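Subject: Re: [mirkberg-families] Reading the old Mirkberg tax books

Hello all,

A good while back one of our newer members wrote:

> I finally got scans of the Mirkberg tax books from the archive
> in Moden and I'm afraid I can't read a word of them. It looks like
> rows of little fence posts. Is there any trick to it, or do I need to
> take a class? Also, am I right that the Rurer families are all in
> the second volume? There are 600 pages and I'd rather not go
> through every one of them if I don't have to!

First of all, welcome! I felt exactly the same way when I opened my first page. I shut the laptop and went out and weeded the beans, and it was a week before I tried again. So please don't be discouraged, because the fence posts do turn into letters, and it happens sooner than you'd think.

You don't need a class (though the evening one at the Moden library was very pleasant, and there was cake). What helped me most was starting with something I already knew. Find a page where you're sure of the village names, and copy them out by hand, in the clerk's own shapes, even if it looks silly. Your hand learns the strokes before your eye does. After you've written "Mirkberg" a couple of dozen times you'll own the M, the k, the b and that awful g with the long tail, and then you can go hunting for them in the words you don't know.

The clerk who kept most of volume 2 put a little curved mark over every u to tell it apart from n. Once I noticed that, half of my trouble went away. He was also fond of leaving off the ends of words and putting in a squiggle, so if a word seems to stop too soon, it probably does. The man before him had lovely handwriting and terrible ink, and I'm sorry to say you'll meet him on the very first page.

As for Rurer, yes and no. The farms down by the mill are in volume 2, but the upper farms were taxed with Dogar for years and years, and they're in volume 1, starting on page 59 and running through page 70. I missed them completely my first time through and spent a whole winter convinced that my people had moved away. They hadn't gone anywhere -- they were just up the hill. Do look there before you give up on anyone.

A few smaller things. Work in short stretches, and read yesterday's page again before you begin a new one. Put a question mark next to anything you guessed at, even if you feel very sure, and keep your spelling just as the clerk had it. I "corrected" a great many names in my early notes and I've been undoing it ever since. I also print my hard pages nice and large and take them to the table, away from the screen. And if a word just won't come, post it here with the whole line around it. One word alone is very hard for anybody to read, but with a line or two we can usually get somewhere, and some of us enjoy it more than the crossword.

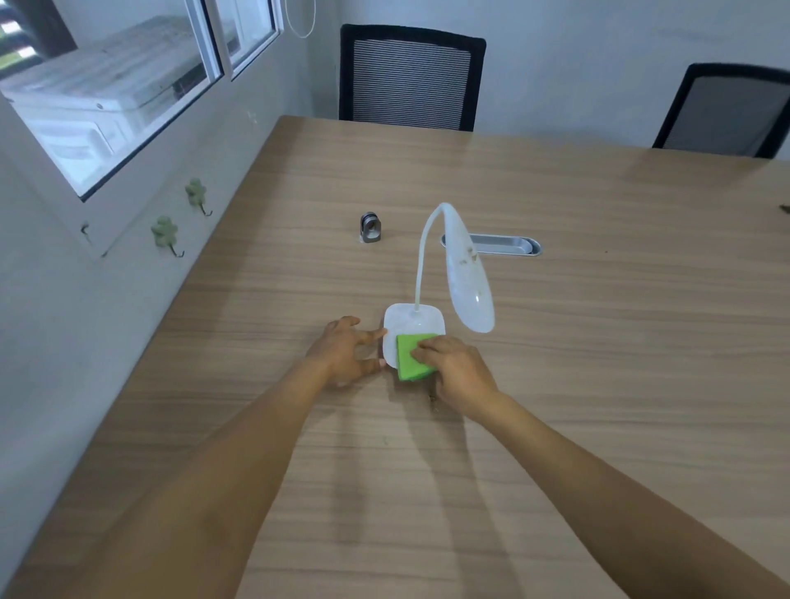 I've typed up my own alphabet sheet for the volume 2 clerk, with several versions of each capital letter, and I'm happy to send it to anyone who writes to me off list. The capital S is still a mess, so if you have a good one from the Dogar pages, please send it my way.

Warm wishes from a rainy August afternoon,
Your friend in the upper farms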